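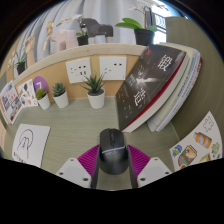 Several students on last term's feedback sheets asked why a unit on workstation layout should spend a full session on where the mouse goes, when the chair and the screen account for most complaints. The chair and screen are set once. The mouse is displaced every time a book is opened, and its position on the desk at any moment depends on what else is on the surface.

Unit 2: Desk surface and pointing device

2.1 Terms

Clear zone: the part of the desktop kept free for mouse travel.
Storage zone: the part used for books, paper and anything not handled in the current task.
Palm rest: the rear part of the mouse body, behind the buttons.
Drift: gradual movement of stored items into the clear zone.

2.2 Orientation

The buttons point toward the back of the desk and the rounded rear toward the user. A mouse turned a few degrees off this line still works, but the pointer track no longer matches the hand track, and the user corrects at the wrist. Check orientation with the forearm resting on the desk. Do not check it standing up.

2.3 Books behind the mouse

Books leaned at the back of a desk slide forward at the lower corner. A thick volume standing diagonally takes more depth than the same volume upright, and the corner nearest the user sets the limit of forward travel. Stacks leaning on one another move together. Use a bookend, or lay the heaviest volume flat.

For the Jotivau desk in Room B, the depth from front edge to back ledge is taken as the working figure. Measure from the front edge to the nearest book corner, not to the ledge.

2.4 Surface

Wood-grain tops vary in how well a mouse tracks on them. Glossy finishes cause more skipped movement than matt ones. If the pointer jumps, place a sheet of plain paper under the mouse and repeat the test before changing any settings.

2.5 Exercise

Work in groups of 2. Set the pointer resolution to 1000 counts per inch. Move the pointer between the two marked targets up to 100 times with the clear zone empty, then repeat with books placed as in the Bramance layout sheet. Record errors and elapsed time for both runs. Swap places and repeat.

Enter results on the Adomaitis form. Forms go in the tray by the door before the November review.

Reading for Unit 3: Avari handbook, section on monitor height.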